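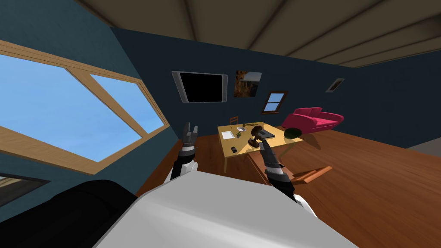

Why is the sky blue?

OK kids, quick one today. Big question. Good answer.

Start with sunlight. Looks white or a bit yellow, right? It's really a mix of colors -- red, orange, yellow, green, blue, violet, all squished together. A rainbow is that same light spread out so you can see the parts.

Light travels in waves. Sort of like waves at the beach but way, way smaller. Red waves are long and stretchy. Blue waves are short and choppy.

Now the air. Air looks like nothing but it's full of tiny bits called molecules. Mostly nitrogen and oxygen. Much too small to see, even with the microscope at school.

Sunlight comes down and bumps into them. The long red waves mostly roll right on by. The short blue waves get bounced. Left, right, up, down, all over the place. Scientists call this scattering. So blue light comes at your eyes from every part of the sky, and the whole thing looks blue!

Wait, what about violet? Khanyisile Magagula (age 7) wrote in to ask this. Great question. Violet waves are even shorter, so they scatter even more. But the sun sends out less violet than blue, and our eyes are not very good at seeing it. Blue wins.

Why is it paler near the bottom? Go look on a clear day. Straight up is deep blue. Down low it gets whitish. When you look low you're looking thru a lot more air, and the light gets bounced again and again until the colors mix back together.

And sunsets? Sun is low, so its light has a long trip through the air. Most of the blue gets knocked away before it reaches you. Whats left is orange and red.

Try it at home

You need:
a clear glass of water
a flashlight
milk
a spoon
a dark room

Put 2 or 3 drops of milk in the water. Stir. Shine the flashlight in from one side and look at the glass from the front. See a little blue? Now go around and look from the end, toward the light -- it should look more yellow or orange. Not working? Add another drop. Don't drink it after, its been sitting out.

Never look right at the sun. Not even for a second, not even with sunglasses.

Words to know
Molecule: a very tiny bit of stuff, made of atoms stuck together
Scatter: to bounce off in lots of directions

Next time: why clouds are white. Traian Moldovan is writing that one.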